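To: picking-team list
Date: January 27, 2023
Subject: Re: [picking-team] Block picking: grasp order and the wall problem

On the grasp order question, my answer is inline below, followed by what I would like changed before the May demonstration. Sorry for the length.

> I went through the logs from the last block of runs and sorted the
> failures by where the block was lying when the arm went for it.
> Blocks out on the open floor are nearly always picked. Blocks lying
> along a wall or touching another block account for most of the
> misses. I think we should stop picking the highest-scoring block
> first and do the hard ones first, while we still have time left in
> the cycle. Otherwise we leave the worst cases to the end and run out
> the clock on them.

I agree with the sorting and disagree with the conclusion. The clock is not what limits us. Total attempts in the log are 584, and in most of the failed cycles the arm still had time left when the planner gave up. It gave up because every remaining candidate was rejected by the collision check. Doing the hard blocks first moves those rejections to the start of the cycle, where there are more blocks in the way and fewer free approach directions. I would expect it to be worse.

What I propose is to keep the current order (highest score first) and add a penalty for closeness to a neighbor. Two blocks lying side by side with their long faces together leave no room for a finger between them. The current score does not know this. It fits a rectangle to each block separately, finds a good width across the short side, and returns a high number for both. The collision check then rejects both and we lose a planning call on each. If the penalty is in the score, the planner goes to an isolated block first and only comes back to the pair when nothing else is left.

For the pair itself there are two options. The first is to grasp across both blocks at once, which the stroke of our gripper may or may not allow. Somebody please measure the opening at the fingertips with the long fingers on and send the number to the list. The value on the wiki is for the short set. The second option is to push one of them along its length until an end sticks out past the other, then grasp that end. Pushing is already in the motion library from last year's course project, but it has never been run with this tool and the force limit in it is for a different arm. Do not run it as is.

> Also the sloped sides. The depth image is bad there and the
> segmentation keeps giving us pieces of wall as blocks. Could we
> line the bin with something matte?

I would rather not line it. The judges supply their own bin for the demonstration round, and the rules only say metal, open top, sloped sides. If we tune on a lined bin we will have to do the work again in May.

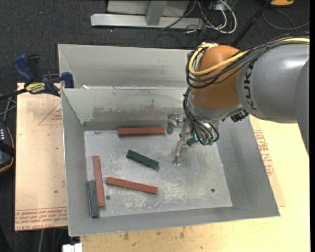
A background model is cheaper. Clear the bin, take 30 depth images with the arm parked, store the per-pixel median, and subtract. Anything within 2 mm of the stored surface is bin. The blocks are much thicker than that in any lying position, so we do not risk deleting one. Pixels with no depth return in the background set get marked as unknown, and the planner should treat unknown as solid for collision purposes and as nothing for segmentation. At present it does the opposite in both cases, and I suspect that explains a good part of the false blocks.

The background set is only valid as long as the bin has not moved. Check the clamps at the start of each session. If the bin has shifted, retake the set before doing anything else; it takes a minute or so and there is a script for it in the calibration folder (the one called bin_median, the older one writes in the wrong units).

> Last thing, color. Do we care which block is which? I have been
> ignoring it.

For the qualifying round we do not. For the final we do, as the order sheet asks for blocks by color. Please start logging it now. Red-brown against dark green is easy in good light and poor under the evening lamps, where the green goes nearly black and the classifier calls it shadow. Use hue with a minimum saturation and send anything below the minimum to a third class, "unsure". An unsure block can be lifted toward the camera and looked at again — this costs one extra motion and is better than a wrong delivery, which loses points under the scoring table.

Other items.

Finger clearance. The approach currently stops 2 mm above the floor. Keep it there. One of the Wednesday runs had it at zero, and the force log from that run shows contact on every descent. The floor has enough scratches in it already, and the fingers are the only long pair we have until the replacements come from Grandard. Two sets are on order, no delivery date.

Cable. The cables over the joint need enough slack for the full wrist range. With the present routing I have limited wrist rotation in software. If your plan fails with a joint limit error at an angle that looks reasonable, this is why. The limit is in the cell configuration file and should be removed only after the routing has been redone and checked at slow speed through the whole range.

Speed. 25 percent for anything new, including new scoring code that you believe does not affect motion. Raise it after a full session without a stop.

Simulation. The Davard model of the cell has the old bin with vertical walls. Results from it about wall collisions mean nothing for us. I have started on a sloped version in the branch "braten" (no ring on the a, git hosting does not like it). The floor dimensions are measured. The slope angles are estimated from the depth data and need checking against the metal with a protractor.

Logging. The Flitetard recorder drops the camera stream when the disk is nearly full and does not report an error. Look at the free space before a session. We lost one afternoon of images this way and kept only the joint data, which is not much use for segmentation.

Proposed split of the work: whoever sorted the failures takes the neighbor penalty, since the cases are already labeled. I will do the background model and the unknown-pixel handling. Color logging is open. So is the fingertip measurement, which needs only calipers and ten minutes with the arm in hold.

Rerun the same block layouts when the penalty is in. The starting positions are stored with each attempt, so they can be laid out again by hand to within a few millimeters, and the comparison with the old scores will be worth more than one on fresh random layouts.

Reply on the list please, not to me directly.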